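Home | Articles | A–Z | Makers | Patterns | About me
Search this site Go

Big-flower prints (furnishing)

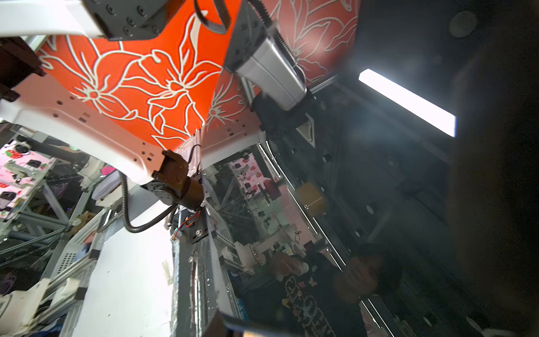 Big-flower prints are the large, simple floral patterns that turned up on curtains, wallpaper, oilcloth and kitchen tins for a good stretch of the last century, and they've never properly gone away. I've been collecting scraps of them for longer than I care to admit, and this article started life as a page of notes I kept by the sewing machine. It has grown a bit since then.

What counts as one

People argue over this at fairs, so I'll give you my own rule and you can take it or leave it. A big-flower print has blooms at least as wide as your spread hand, drawn flat, with no shading to make the petals look round. Chintz is out (too fussy, too many little birds). Tiny sprigs are out. Stylised roses are allowed in if they're chunky enough, though Mohandas Gowda, who has written to me on the subject more than once, would bar roses altogether.

Most of them use two to four colours. Every extra colour meant another screen, and another screen meant more money and more chances for the thing to print crooked. You can often find a length where the second colour has slipped sideways and every leaf has a sort of ghost beside it. I love those. Dealers used to sell them off cheap, and now they've noticed people like me and put the price up!

Outline and solid

There are two main families. Solid prints fill the flower in with a block of colour, and outline prints draw it with a line and let the background show through. Outline prints are easier to live with over a whole wall, I think, but they're harder to draw well. A wobbly line is very noticeable when it's the only thing there. The stems give the game away: a good designer carries a stem from one repeat into the next so you can't spot the join, and a lazy one just stops it behind a leaf.

The repeat itself matters more than beginners expect. If you're buying for curtains, measure it before you do anything else. I once bought 2 metres of a lovely Virnow print, got it home, and found the repeat was 84 centimetres deep. By the time I'd matched the flowers across the pair I had enough left for a café curtain and a peg bag. The peg bag is still going.

Makers

Virnow is the name most people start with. It was a family printing works that did plain stripes and ticking for years and then went over to florals almost overnight, and its early cloth is a heavy cotton that creases if you look at it. The selvedge usually carries the name and a row of colour dots.

Skirier came later and worked mostly on paper. Its pattern book ran to 3400 numbers by the end, although a great many of those are the same design in a different colour, so don't despair if you're trying to get the set. Skirier paper goes brittle along the top edge. Store it flat if you have the room, or rolled loosely with the pattern facing out.

Fokberg made wipe-clean cloth for tables and shelves. It smells. There's no getting round that, and airing it helps only a little.

Bogdan Kołodziej drew for Virnow and then for Fokberg, and his work is the easiest to pick out once you've got your eye in. His leaves are always slightly too big for the stems, and he liked an odd number of petals. He disliked green — there's barely any in his whole output — and did his leaves in the same colour as the flowers. A good many unsigned prints are put down to him on the strength of that, and I suspect at least half are by other people in the same drawing office.

Colour and fading

Oranges and browns hold up well, pinks badly. Blues vary from one batch to the next. A print that has hung in a south-facing window will often be two different colours front and back, so turn the hem up and look inside before you pay.

Washing: 40 degrees is too hot for anything old. Cool water, plain soap flakes, dry it in the shade. Sirko put out a reissue range on a lighter cotton which can go in the machine, and the colours are close to the originals, if a touch sharper. The Sirko selvedge is plain white, which is handy to know when somebody tells you their piece is old.

Still to add: bed linen, tea towels, and the Fokberg shelf edging I was lent in April and must give back.

Filed under: Patterns A–Z, Florals, Curtains & Paper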